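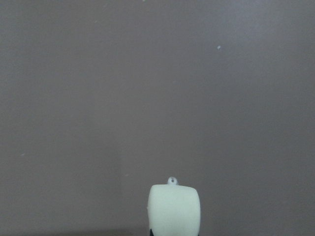

Walls and Their Colours
Lurach Children's Learning Pages

Most walls inside a building are painted. Paint protects the surface beneath and makes it easier to wipe clean.

A wall painted in one colour may not look the same all over. Where more light falls, the paint seems paler — in shadow, it seems darker. A smooth wall may also shine a little.

Pupils may look at a wall at home in the morning and again in the evening, and write down any changes.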